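Birthe Brynjólfsdóttir misstraut dem Wort «Kreislaufwirtschaft». Sie sagt es trotzdem oft, meistens mit einer kleinen Pause davor. Seit 7 Jahren prüft sie für den Verein Trurero, was aus alten Bürorechnern wird, und ihre Laune ist dabei nicht besser geworden.
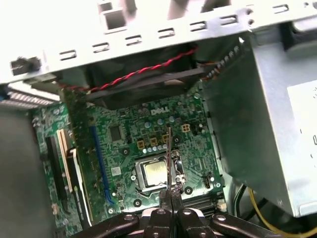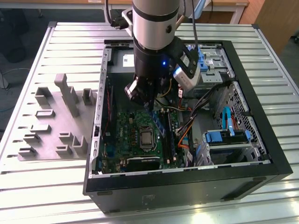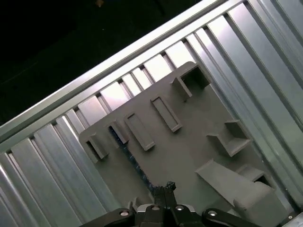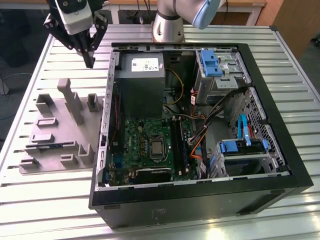
«Ich frage immer zuerst, wer das Gerät am Ende kauft», sagt sie. «Dann wird es still.» Der Händler Praleck habe ihr im Mai 593 Rechner als «wiederverwendet» gemeldet. Nachweisen konnte er den Verbleib von etwa 300. Der Rest stand in einer Halle. «Für die Statistik ist ein Rechner im Regal gerettet. Für mich steht er im Regal.»

Ob das Gütesiegel Akus daran etwas ändert? Sie zuckt mit den Schultern. Geprüft werde das Papier, und das Papier schreibe der Händler. Ihr Kollege Cledwyn Watkins sieht das milder, er hält das Siegel für einen Anfang. «Cledwyn hält alles für einen Anfang», sagt Brynjólfsdóttir.

Auch Spenden an Schulen überzeugen sie selten. Wer dort die Software pflegt und die Netzteile ersetzt, stehe in keiner Pressemitteilung. Zwei Schulen hätten die Geräte wieder abholen lassen, auf eigene Kosten.

Was sie sich wünscht, klingt bescheiden: eine Meldepflicht erst beim Verkauf, dazu eine Stichprobe nach einem Jahr. Rechnet sie damit? «Nein. Aber den Antrag habe ich geschrieben, der liegt jetzt beim Vorstand.»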